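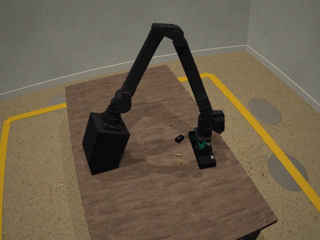
Simulated sorting bench with arm, tray and loose fasteners.

Bench sorting: frequently asked questions

Last updated: 07/02/2022

Can a machine do shop-floor chores yet?
Some. Moving known parts on a fixed bench is within reach. Clearing an untidy workshop at Cundotbridge, or a kitchen, is a different job and we do not quote for it.

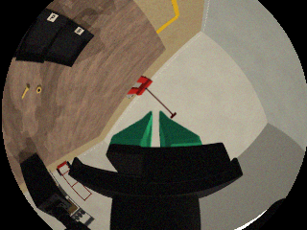
Issue 17, p. 2

Why start in simulation?
A layout can be changed without stopping a line. Li-hua Yip's group plans 1000 simulated runs per layout before any hardware is ordered. Friction and worn threads are modelled poorly, so a simulated result is never accepted as a site result.
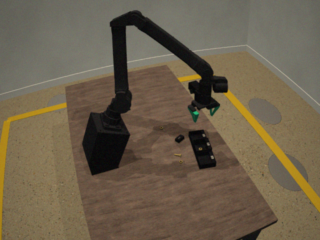

Sorting is judged by where each part ends up, and speed is recorded separately. A part in the wrong compartment counts as a fault, as does a part left on the bench at the time limit of 40 minutes. With one nut in the middle compartment and two more still on the wood beside a bolt, the job is scored as unfinished – there is no partial pass.

Will it do household chores?
Not on present evidence. Skilside reviewed laundry and washing-up in June and shelved both. Soft items change shape when lifted, and homes have no marked work area.

Who approves a site trial?
Severino Llorente, in writing.

Filed under: Automation > Handling and sorting

Related
Choosing trays for small fasteners
Gallardo line: maintenance intervals
Simulation and site results compared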